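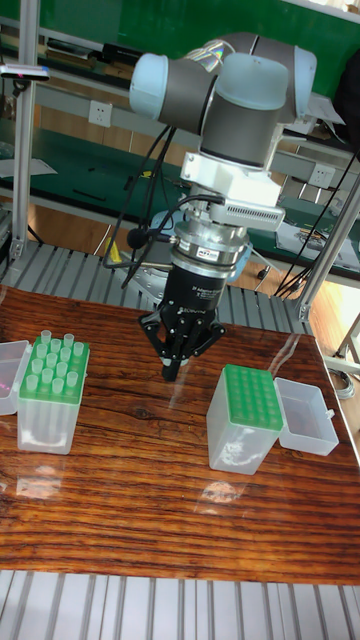
A safety rule that doesn't fit on the wall next to the robot won't be followed, a lab manager told us in our first year, and could we please send something shorter. We had just handed over a 200-page manual. We sent four pages the following month, and most of what Gatex does now goes back to that request.

## About Gatex

Gatex writes working rules for small robot cells. Our customers are mostly laboratories and light workshops where a robot arm shares a room with people. They have usually bought the arm already. What they lack is an agreed way of using it: who may change a program, how fast the arm may move when someone is close, what gets checked in the morning and what happens when a check is missed.

There are 11 of us, based in Badville, with a second workshop in Grallholm. Most of us came from machine building or lab work. A few came from inspection, and they are the ones who read the small print in the published standards. We do not sell robots or grippers and we take no commission from firms that do.

## What we work on

A large part of our work is bench handling: tip boxes, tubes, plates, trays and their lids. The parts are light, and people tend to assume the risks are too. A three-fingered gripper closing on a pipette tip can also close on a fingertip, and the arm behind it has the same reach whatever it is carrying.

So we look at the whole bench. Where does the lid go when a box is open? Can a cable catch on the tool when the wrist turns? Is there a hard edge or post that a hand could be pressed against? Would a person walking up to the table know whether the arm was waiting or switched off? These are dull questions and they take up most of a first visit.

## How we write rules

Every set of rules we write follows our house guide, which we call Addo. It started as a checklist and is now in its fourth version. The main points are these:

- A rule says who does what, and when. "Care should be taken" is not a rule.
- Anything that must be done daily fits on one side of paper and is kept at the cell.
- Speed and force limits are measured with the real tool fitted, including its bracket, cables and any sensor mounted on it.
- A change of gripper, fingers or table layout means a new risk assessment, even if the program stays the same.
- Hands stay out of the working area until the arm has been stopped by the agreed method. A pause between moves does not count as a stop.
- Cables are given enough slack for the full range of movement and checked for wear at the points where they bend.
- Near misses are written down the same day, without blame and without waiting for a meeting.

Where the law or a standard asks for more than Addo does, the law or the standard comes first. We say so on page one of every document, because customers do sometimes ask us which one they can skip.

## Our own benches

We keep to the same rules ourselves. Both workshops have test benches, and every cell has its sheet. The log in Grallholm holds 3839 entries and the one in Badville holds 1012 – Badville opened a new book when we moved buildings. Most entries are plain: a check done, a finger changed, a stop button tested. Some are less comfortable to read. We once ran a bench for a whole week on limits that had been measured with an older gripper. Nothing was damaged, but the entry is still shown to new staff, and the rule on tool changes was rewritten that October.

Customers can read either log when they visit.

## What we don't do

We do not certify machines. If you need a certificate, you need a body that is approved to issue one, and we can help you get your papers ready for it. We do not write rules for cells we haven't seen running. We also turn down work on fenced industrial lines with heavy arms, as other firms know that field better than we do.

## Working with us

A first job normally begins with a day on site, watching the cell in use and talking to the people on each shift. We send draft rules afterwards and ask the operators to mark them up before anyone else does. Their corrections are usually about wording – a part that has a different name in that lab, or a step that happens in another order.

We come back after six months to see which rules are being kept. If one is being ignored, we find out why and rewrite it or take it out.

Visits to Badville and Grallholm are by arrangement. Please wear closed shoes and tie back long hair.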